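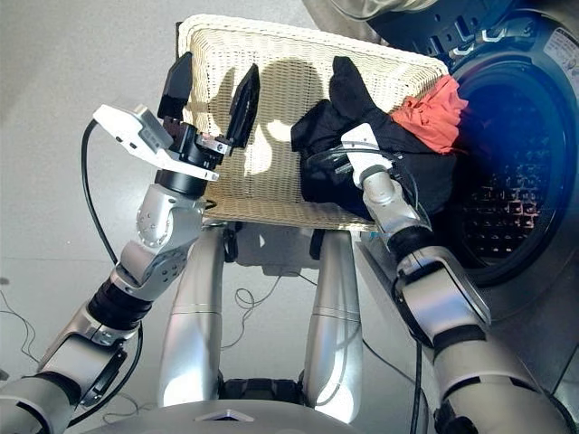
Von Daichi Okabe · Oktober
Lesezeit: 2 Minuten

Tramden ist meine kleine Sammlung von Pflegeetiketten, also den Zettelchen, die innen in Pullis und Hosen kratzen. Angefangen hat das mit einem eingelaufenen Wollpulli (ich trauere immer noch!) und inzwischen sind es 900 Einträge, alle von Hand abgetippt. Das meiste davon habe ich mir zusammengesucht, wenn sowieso Wäsche anstand: Korb vor die Maschine auf den Boden und dann Teil für Teil die Etiketten lesen, bevor etwas in die Trommel kommt.

## Was drin ist

Jede Zeile in `etiketten.csv` ist ein Kleidungsstück. Es gibt 16 Spalten, die wichtigsten sind `material`, `temperatur`, `trockner` und `sprache`. Leere Felder heißen: Etikett rausgeschnitten oder verwaschen.
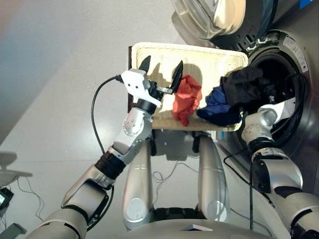
Bei `material` bitte aufpassen, die Prozente ergeben nicht immer 100. Manche Hersteller zählen das Futter extra, und ich wollte da nichts glattbügeln. Symbole stehen als Kürzel drin, die Liste liegt in `symbole.txt`.

## Mitmachen

Gern! Schickt mir einfach eine CSV, Trennzeichen Semikolon. Doppelte sortiere ich selber aus.

Zuletzt aktualisiert:
- Zenalside: Knöpfe nach Lochzahl
- Dramden: Fleckenmittel im Vergleich
- Georgiev: Strickmuster als Textdatei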